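How to Measure a Child and Read a Kids' Clothing Size Chart

Updated 25 Sep 2023

Children's sizes are labeled by age, by height, or by a number that stands for neither. Two shirts marked 5 can differ by a full size. The method below uses body measurements only and works with any chart that lists them. Age is used once, at the end, to decide between two close results.

What you need

A soft measuring tape marked in inches and centimeters
A hardcover book
A pencil and paper
A length of string or narrow elastic
A flat wall without a baseboard, or a door frame

The child should wear underwear or thin leggings and a fitted undershirt. Shoes and hair clips come off. Diapers stay on, as most baby and toddler charts are drafted with a diaper in place.

Step 1. Height

Stand the child with heels, seat and shoulders against the wall. Eyes look straight ahead. Rest the book on the head with its spine flat to the wall, and mark the wall at the lower edge of the book. Measure from the floor to the mark.

For a baby who cannot stand, lay the child on a firm surface and measure from the crown of the head to the heel with one leg held gently straight. Take the measurement twice. If the two results disagree, take a third and use the middle one.

Step 2. Chest

Pass the tape under the arms and across the fullest part of the chest. Keep it level at the back. The arms hang down while you read the number, and the child breathes normally. The tape should touch without pressing.

Step 3. Waist

Tie the string around the middle and let the child bend from side to side. The string settles at the natural waist. Measure over it. On toddlers the waist may be as large as the chest or larger. Write down the number as read and do not correct it.

Step 4. Hip

Feet together, tape around the fullest part of the seat. Needed for pants, leggings and fitted skirts. You can skip it for dresses with a gathered waist.

Step 5. Inseam

Measure from the crotch to the ankle bone along the inside of the leg. If the child will not stand still, take the number from a pair of pants that fits well now. Lay them flat and measure along the inner seam to the hem.

Step 6. Torso loop (one-piece garments only)

Start at the top of one shoulder, run the tape down the front, through the legs and up the back to the same point. Rompers, swimsuits and sleepers fail on this measurement more often than on any other. Charts that omit it are still usable, but size by height and check the return terms.

Reading the chart

First find out what the chart measures. A body chart gives the size of the child. A garment chart gives the size of the finished piece laid flat, and chest and waist figures are often half the full distance around. Ustlow prints both on the same page, with the garment chart second. Stinen gives body measurements only.

European labels such as Rizzi use height in centimeters as the size. A size 100 is intended for a child up to 100 cm tall. Convert inches to centimeters by multiplying by 2.54, and compare with the label directly.

North American labels use T sizes for toddlers and plain numbers after that. A T size is normally cut with more room in the seat. 4T and 4 are therefore separate sizes – do not treat them as equal.

Labels with a month range, such as 12 to 18 months, should be read by the upper number. Druvance marks only the upper number, so its 18 corresponds to the 12 to 18 month range elsewhere.

When measurements fall in different sizes

Tops and dresses: go by chest, then check height.
Pants with an adjustable waist: go by height and inseam, and take in the waist.
Pants with a fixed waist: go by waist, then hem if needed.
Outerwear: go by chest taken over a sweater.
One-piece garments: go by torso loop.

If the child is on the line between two sizes, take the larger in woven fabric. In knit fabric with stretch, either will do. For a coat bought in September and meant to last past January, take the larger.

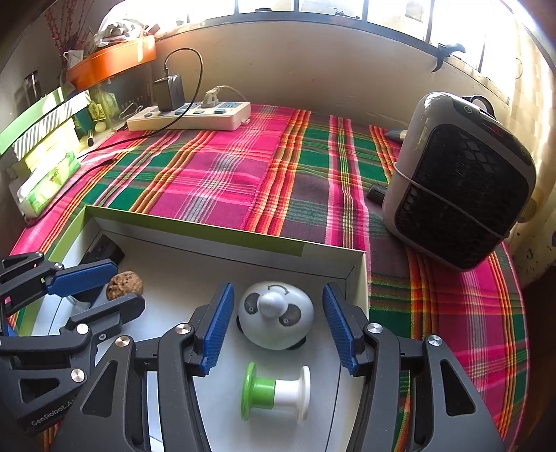

Panda toy in a white box, on a striped plaid blanket.

Shrinkage

Cotton knits may come out of the first hot wash shorter than they went in. Check the care label. If it says preshrunk, use the chart as printed. If it does not, and you plan to tumble dry, add a little to the length before choosing. Wash once before removing hems or moving buttons.

Keeping a record

Write the measurements on one line with the date, and store the line where you shop from, such as a note on the phone. Measure again at the start of each season, and before any order that cannot be returned. Record which brand and size fit at the time as well.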